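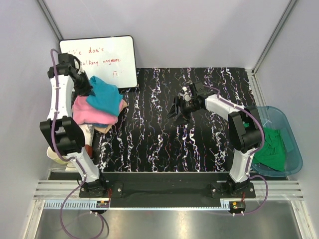
Bench log, Soro cell, cloth sorting
13/10/2018
2 min read

Left arm dropped out again during the handover routine. Controller reported a following error on the wrist joint, brakes came on, right arm carried on for one more move before the cell stop reached it. That second part is the one that bothers me. Both arms are supposed to halt on the same signal.

Logged so far:
– Fault at cycle 236 of a planned 312. Previous one was in June, different joint.
– Stop delay between arms 200 ms according to the Skernell log. Spec in the Skulildale sheet says they stop together.
– No collision flagged by either controller.

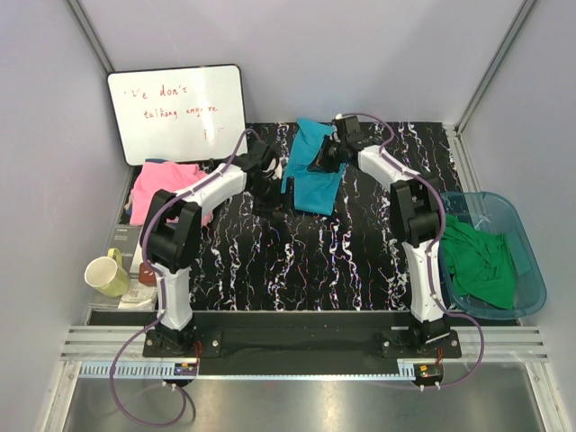
First suspect is the purple cable on the left arm. The loop near the base is long and can drag on the metal floor when the elbow comes forward. I want it shortened and re-tied before anyone blames the motor. Second suspect is the Kun driver – the watchdog setting went back to default after the last update, and the default is too slow for two arms sharing a mat.

Until the stop delay is explained: half speed only, hands outside the enclosure with power on, no unattended runs.

To do: swap the left wrist cable, restore watchdog value, repeat the stop test from both sides. Fault trace saved, almost 3,000 lines, not read past the first page yet.

2 comments
0 shares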